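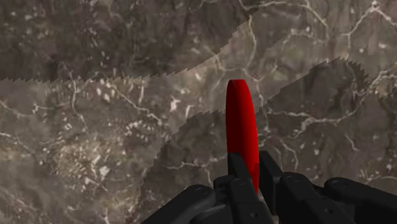
Naturwerksteinsammlung Barnska erhält erweiterte Öffnungszeiten und einen neuen Katalog

26. März 2021

Die Stiftung Barnska stellt ihre Sammlung historischer Naturwerksteine auf eine neue organisatorische Grundlage. Der Stiftungsrat hat in seiner Frühjahrssitzung beschlossen, die Bestände vollständig zu katalogisieren und der Fachöffentlichkeit ab Juni in größerem Umfang zugänglich zu machen. Die Sammlung umfasst derzeit 1.269 Handstücke und Musterplatten, darunter Marmore, Kalksteine, Serpentinite und Granite aus Brüchen, die zum Teil seit Jahrzehnten stillgelegt sind.

Den Grundstock bildet der Nachlass des Steinmetzbetriebs Lozano, der bis zu seiner Auflösung vor allem Treppenanlagen, Fensterbänke und Wandverkleidungen für öffentliche Gebäude ausführte. Der Betrieb bewahrte zu jedem größeren Auftrag eine Musterplatte auf und vermerkte auf der Rückseite Herkunft, Lieferdatum und Verwendungsort. Für die Denkmalpflege sind diese Angaben von erheblichem Wert, wenn bei Instandsetzungen Ersatzmaterial beschafft werden muss und der ursprüngliche Bruch nicht mehr liefert.

Die Leitung des Katalogprojekts übernimmt die Geologin Maritza Salazar. Sie war zuvor mit der Bestimmung von Dekorgesteinen in der Bauaufnahme befasst. »Marmor wird in älteren Bauakten häufig unter Handelsnamen geführt, die je nach Händler unterschiedliche Gesteine bezeichnen konnten«, erklärte Salazar bei der Vorstellung des Vorhabens. »Eine verlässliche Zuordnung gelingt erst, wenn die Akte mit einem gesicherten Handstück verglichen werden kann.« Auch Äderung und Grundton könnten innerhalb eines einzigen Bruchs stark wechseln, sodass der Augenschein allein für eine Bestimmung nicht genüge.

Für die Katalogisierung ist eine Laufzeit von etwa 16 Monaten vorgesehen. In einem ersten Abschnitt werden die Stücke gereinigt, vermessen und mit einer einheitlichen Inventarnummer versehen. Anschließend folgen die petrographische Ansprache und der Abgleich mit den Auftragsbüchern des Betriebs Lozano, von denen 14 Bände erhalten sind. Zwei weitere Bände gelten als verschollen. Hinweise auf ihren Verbleib nimmt die Stiftung entgegen.

Die Ergebnisse werden in der Datenbank Koketti veröffentlicht, die von der Stiftung selbst betrieben wird und bislang ausschließlich Dachschiefer und Ziegel verzeichnete. Die Abfrage ist unentgeltlich. Eine Anmeldung ist nur für den Bezug der vollständigen Untersuchungsberichte erforderlich.

Mit dem Beschluss ändern sich zugleich die Bedingungen für die Nutzung vor Ort. Der Studiensaal im Haus Anau kann künftig an drei statt bisher an einem Tag in der Woche aufgesucht werden. Je Termin stehen 10 Arbeitsplätze zur Verfügung. Eine schriftliche Voranmeldung unter Angabe der gewünschten Stücke ist weiterhin notwendig und soll spätestens fünf Werktage vor dem Besuch eingehen. Die Ausleihe von Musterplatten an Dritte bleibt auf Behörden der Denkmalpflege und auf Hochschulen beschränkt; für diese Fälle wird ein überarbeiteter Leihvertrag bereitgestellt.

Bis zur Aufnahme des erweiterten Betriebs gelten die bisherigen Regelungen fort. Anfragen zu einzelnen Gesteinen werden in der Reihenfolge ihres Eingangs bearbeitet. Wegen der Umlagerung der Serpentinite ist bei dieser Gruppe mit längeren Bearbeitungszeiten zu rechnen. Die neue Benutzungsordnung liegt in der Geschäftsstelle der Stiftung aus und wird auf Wunsch zugesandt.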